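Category: Sport Management | Student Projects
Last updated: 28 March 2026

Keeping Junior Rowers Past Sixteen: A Study of Two Clubs
Stamatia Zervas, final-year project report

This report examines why junior members leave competitive rowing and what their clubs might do to retain them. The two clubs studied, Westport and Tatulbridge, share a regional regatta calendar but organise their junior programs quite differently. Interviews were held with six athletes at each club, beginning in September, and were supplemented by membership records.

Westport places juniors in the senior training squad as soon as they turn sixteen. Athletes interviewed there spoke favourably of the coaching but found the early sessions difficult to combine with school. Tatulbridge maintains a separate youth squad for a further two years. 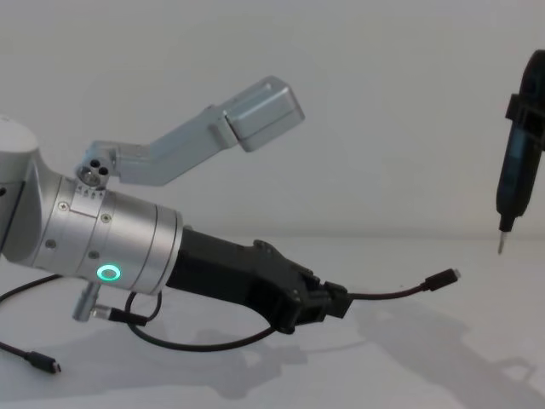

Does cost explain the departures?

Cost was a factor at Westport, where the annual junior fee is $700, but athletes at both clubs mentioned training hours and the loss of friends from their crew more often.

The report recommends that Westport trial a youth squad with afternoon sessions - preferably before the next regatta season - and that both clubs offer a non-racing membership. A further recommendation, on shared transport to away regattas, is set out in Appendix B with the interview schedule.

6 shares | 2 comments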